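The **office chair**, also called a desk chair, task chair or swivel chair, is a seat made for working at a desk, and it is one of the most quietly ingenious pieces of furniture in the modern building. It turns, it rolls, it usually tilts, and on most models it goes up and down at the touch of a lever. Few other household objects move in so many directions while somebody is sitting on them!

## Parts

### Base and casters

Nearly all current office chairs stand on a base with five spokes, each ending in a caster. Older chairs often had four. The fifth spoke makes a chair much harder to tip, as the edge of the support lies closer to the sitter's weight whichever way they lean, and the change was taken up so widely that a four-spoke swivel chair now looks like an antique (many are, and they're lovely).

Casters come in two main kinds. Hard casters suit carpet, where a soft wheel would drag. Soft casters, with a rubbery tread, suit timber, tile and other smooth floors, where a hard wheel would skate away and leave marks. Swapping one kind for the other takes a few minutes, because most stems simply pull out of their sockets.

### Column

Between the base and the seat is the column. In a gas-lift chair this is a sealed cylinder of compressed gas. Pressing the lever opens a valve: with someone seated the column sinks, and with the seat empty it rises. Before the gas lift there was the threaded spindle, which meant getting off and spinning the whole seat around like a piano stool. Children still prefer it.

### Seat and back

The seat pan is generally foam over a moulded shell, covered in fabric, vinyl or leather. A rounded front edge, known as a waterfall edge, eases the pressure behind the knees.

Backs vary more. A padded back feels soft at first but holds warmth. A mesh back is stretched over a stiff surround, gives a little everywhere, and lets air through, a real blessing in a humid summer. The trade-off is that tired mesh can't be plumped up again; once it sags, the panel has to be replaced.

## Tilt

There are several ways for a chair to lean, and enthusiasts can argue over them for an entire lunch hour.

- **Centre tilt** pivots directly above the column. It's simple and cheap, but the front of the seat lifts as you go back.
- **Knee tilt** moves the pivot forward, so the feet stay on the floor more easily.
- **Synchronized tilt** reclines the back faster than the seat, commonly at a ratio of 2 to 1.

A tension knob under the seat sets how much push the back needs. It's the most neglected control on the chair. Martim Caldeira, whose *Sitting Down to Work* is a favourite among collectors, spent a September visiting offices in Lurnbridge and recorded 525 chairs, of which only 12 had had the knob moved from its factory setting.

## Posture and use

The usual advice is to set the seat so the feet rest flat and the thighs are close to level, then bring the desk or keyboard to suit. In practice people sit in all sorts of ways, and a good chair puts up with the lot: leaning in to read, perching on the edge, or stretching the legs right out between tasks. 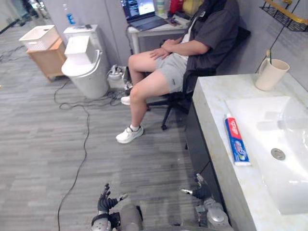 Changing position often matters at least as much as finding a perfect one. A recline takes some of the load off the lower back, while sitting upright is handier for typing and writing, and moving between the two through the day is exactly what the tilt is there for. Armrests help when they are low enough to slide under the desk. When they aren't, they keep the sitter stranded too far from the work, and plenty of people take them off altogether.

## Care and repair

Hair and carpet fibre wind themselves around caster axles, and a chair that has begun to pull to one side can often be cured with a pair of tweezers. Mesh cleans up nicely with a vacuum brush and a damp cloth. Bolts under the seat work loose with use and should be snugged up now and then.

A column that slowly sinks has a worn seal and should be replaced whole. The cylinder is under pressure and must never be drilled or cut.

## Collecting

Swivel chairs have a small and cheerful following. The Udico drafting stool and the early Tkachuk knee-tilt chair are both sought after, the latter especially in its original grey wool. The rarest is the Varnemel Model 2, built in a run of 1,000 with a cast aluminium base and a tilt so smooth that owners tend to insist visitors try it.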